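Prollcombe orange tube rack - quick review

Had mine since September so figured its time I wrote something. Short version, good rack, annoying feet.

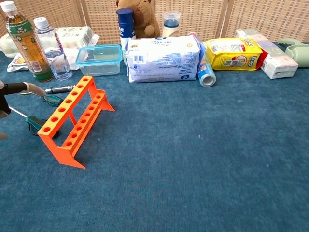 What I use it for

Seed saving mostly. Tomatoes, chillies, a few natives. Tubes sit upright, labels facing out, colour is loud enough that I can find it in the shed. Two rails with round holes, crossbars between, triangular feet. Nothing fancy.

Good bits

Light. Rinses clean under the tap. Fits my skinny tubes and the slightly fatter ones Joana Garcia gave me, though those are snug. Paid $45 for 2 which I thought was steep, but the old wire one rusted so there you go.

Not so good

Feet stick out. Takes up more shelf than you'd think, and two won't sit close side by side. Instructions were one tiny square of paper, no diagram. Also came a week late - Tritness did answer my email, to be fiar.

Would I buy again

Yeah, on sale. Four stars. Would be five with narrower feet.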